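Trendora staff board > Operations > Simulator stills for the Edet robots

Thulani_N
Posted March 7, 2020
Grirkach have sent over more from the simulator. Nimthorpe is meant to get the first two robots in December, for opening up flats and laying tables between guests. I'd like to hear from people who do changeovers. 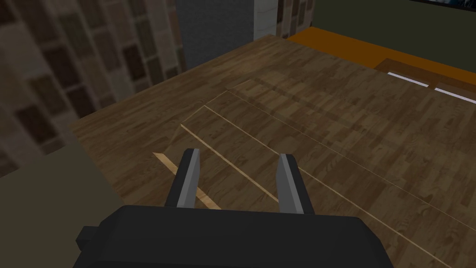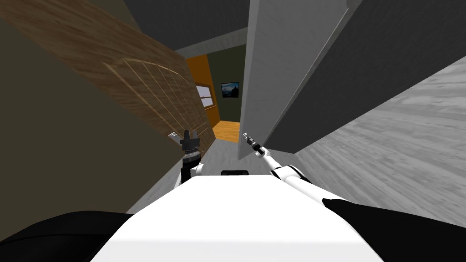
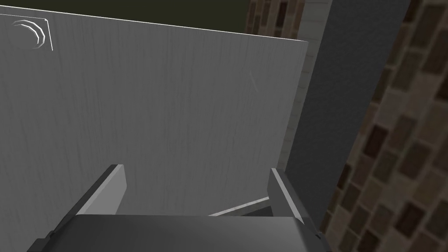

We do 1,818 changeovers a year at Nimthorpe and the plan assumes 2,000 with the same staff. I can't see how, unless the robots run overnight.

helmi.j
They won't be doing beds or bathrooms, and that's most of my shift. Doors and tables save me 10 minutes a flat if it all goes well.

Edgardo J
Ten minutes is a lot over a week. My knees would take it.

A_Oyewole
Depends who gets the ten minutes. At Edet they went straight into the rota as extra flats. 49 of us signed a letter and the hours stayed as they were.

Edgardo J
That was the manager, though, the machines had nothing to do with it.

A_Oyewole
Same manager is coming to Nimthorpe.

helmi.j
Who gets called when one is stuck in a doorway at six in the morning? It isn't in anyone's job description yet.

Thulani_N
I'll ask Ikechukwu on Monday, and about the rota too.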